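## 4. Fitting the peg to the holder

The holder comes with its peg packed separately, in the small bag with the spare label sheets. Fit it before the holder goes on the bench for good. Once the base is fixed there is very little room to get a hand round the side.

Anyone at Berkstead who has the older Gradus holder should use section 7, as the peg on that one goes in from the back.

**You will need**

- the holder and its peg
- the square marker label, if it is not already on
- a soft, dry cloth
- a sheet of dark matt card or a bench mat

### 4.1 Before you start

1. Lay the mat on the bench and stand the holder on it with the open compartment facing you.
2. Wipe the side wall and the socket with the cloth. Don't use solvent or furniture polish – both leave a film, and the label will lift at the corners.
3. Look along the crossbar for loose threads or blobs left over from printing. Pick them off by hand. A blade will mark the surface.

> **Note:** Holders sent out before February may have a rough edge inside the socket. Rub it down lightly with 200 grit paper and wipe away the dust.

### 4.2 Applying the label

1. Check that the wall is dry.
2. Peel back one edge of the backing, line the label up with the scribed corner and press it down.
3. Pull away the rest of the backing slowly, smoothing as you go.
4. Leave it for 2 hours before handling the wall again.

If the label goes on crooked, take it off and use a new one. Don't try to slide it. Spares are part number 352 on the Oltmanns order form, and Anoma Mollah keeps a few sheets in the stores cupboard.

> **Caution:** Don't write on the label or cover any part of its border with tape.

### 4.3 Fitting the peg

1. Hold the holder steady with one hand on the far side.
2. Offer the wide flanged end of the peg up to the socket, with the narrow shaft pointing away from the wall.
3. Push until the flange sits flat, then turn it clockwise until it stops. Hand tight is enough. 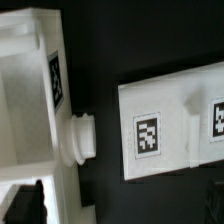 *Reading time for this section: 2 minutes*

With the peg in place, the flange should lie against the holder and the flat end of the shaft should point straight out to the side, just below the marker. The grooves are at the base end. If they are at the free end, the peg is in the wrong way round.

4. Run a finger round the flange. There should be no gap.
5. Leave clear space beyond the end of the peg so that parts can be slid on and off.

> **Caution:** Don't lift or carry the holder by the peg.

Report cracked pegs to Gisela Heitmann and put them in the returns tray. Don't glue them.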